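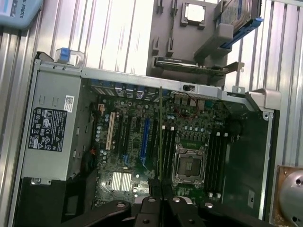

Pelta cell – memory modules touching down off the slot, force abort on insertion
Site: Didenko, refurbishment hall
Opened by: Natsumi Katayama
Assigned to: Henk Jacobs, Grondik support
Priority: normal, cell usable in part
Status: closed, one action open

Natsumi Katayama, 08:15
The cell aborts when fitting memory. The robot goes to the slot, starts down, and stops on the force limit before the module is in. It then backs off and retries, and on the retry it either aborts again or goes in. The processor step and the drive step run normally. The fault came in with the first job this morning. The late shift reports no trouble, but they were only running drives.

Alarm text on the panel is "INSERT: force limit, axis Z". Limit is set to 100 N as delivered. No changes to the recipe that I know of. I have stopped memory jobs and left the rest running.

Henk Jacobs, 09:05
Please send the following:
the force log from one failed insertion and from one that passed
the vision result for the same two attempts
the date of the last finger change on the Droteo gripper
the name of the calibration file now loaded

Please leave the force limit where it is. Raising it will get some modules in and will also bend contacts.

Natsumi Katayama, 09:40
Logs attached. The calibration file is the one from commissioning. The maintenance book has a finger change in September, entered by Spyros Mavromatis, and nothing after that.

Henk Jacobs, 10:30
Failed attempt: Z force climbs straight away at the slot entry and reaches the limit with no step in the curve. A module that finds its slot gives a low drag of up to 20 N, then a peak when the clips close. So the module is landing on the wall of the slot and never entering it.

Vision reports a good match score on both attempts, and the slot position it gives differs very little between them. I don't suspect the camera or the lighting at this stage. The error is more likely between the flange and the module.

Please do this at the cell, in teach mode at reduced speed:
1. Put a chassis without memory in the fixture and clamp it.
2. Send the robot to the pre-insert pose over the first slot with the fingers empty.
3. Close the fingers, note where the tips are against the slot, open, close again. Repeat until you can say whether they come back to the same place.
4. Push each finger sideways by hand with the gripper closed. Watch the joint at the finger base.

Spyros Mavromatis, 11:20
Done with Natsumi on the bench chassis. Processor is out of that one as well, so nothing in the way near the socket, but watch the load lever if you jog across it.

The tips do not come back to the same place. One finger is steady. The other moves at the base when pushed. Its clamp screw turned with two fingers on the key. No damage seen on the finger itself.

I fitted those fingers. I remember setting the torque but there is no value written in the book, so I can't prove it.

Henk Jacobs, 11:35
That explains the symptom. Don't just nip the screw up where it is, the finger will be clamped in whatever position it has crept to. Procedure:
1. Open the gripper and take air off at the cell valve. Check that the gauge has dropped before putting hands near it.
2. Remove the loose finger. Clean both faces with a dry cloth. Look for swarf in the locating groove.
3. Refit with the dowel fully home. If the dowel slides in with no resistance, stop and tell me.
4. Thread lock on the screw, medium grade, one drop. Torque to the value on the Droteo finger sheet.
5. Do the steady finger too, same method.
6. Write the value in the book.

After that, run the tip check on the gauge block and send me the reading.

Spyros Mavromatis, 13:10
Dowel was tight. There was grit in the groove on the loose side. Cleaned, refitted, both torqued and written up. Paint mark across each screw head and finger so we can see if one turns.

Tip check on the gauge block is out by 3 mm in X.

Henk Jacobs, 13:25
That is far more than a refitted finger can account for. Is the block seated? Which tool is active on the panel?

Spyros Mavromatis, 13:40
Wrong tool active. Panel was still on the drive tool from the job before. With the memory tool selected the reading is inside tolerance. Ignore the earlier figure.

Henk Jacobs, 13:50
Good. Leave the calibration file alone then. Please run memory on the bench chassis, scrap modules only, all slots in turn, and send the force logs.

Emiko Kawaguchi, 15:30
Took over from Natsumi. First run stopped on the second slot, different alarm: "INSERT: clip not open". Clip on that slot had been left shut by hand after the earlier teach moves. Opened it and restarted. All slots filled, no force abort. Logs attached.

I noticed the cable hanging close to the slots on one of the production chassis. The robot cleared it, but I tucked it away before running. Can the vision check look for this?

Henk Jacobs, 16:05
Force curves are normal, low drag and then the clip peak on each slot. Memory jobs can go back into production.

On the cable: the present check looks at the slot and its clips only. A check of the approach path is possible but it is a software change. I have passed it to Fedir Tkachenko. Until then, please make "cables clear of slots" part of the loading step for the operator.

Fedir Tkachenko, 16:45
Request received. I need images from the wrist camera at the pre-insert pose, with cables in the way and with cables clear, from as many board types as you have. Please save them with the board type in the file name. The present model was taught on a few boards only and I would expect false stops on anything with tall parts next to the slots.

Emiko Kawaguchi, 17:00
Will collect them over the next jobs. We have mixed stock at the moment, so the board types should be easy to get.

Henk Jacobs, 17:10
Cause: finger clamp screw loose, grit in locating groove.
Fix: finger refitted, both screws locked and torqued, tip check passed.
Follow-up for site: inspect the paint marks every 300 insertions and enter it in the book. If a mark has moved, stop memory jobs and call before touching the screw.
Open: approach path check, Fedir Tkachenko.

Closing the fault. The software request stays under its own ticket, and the camera images should go there.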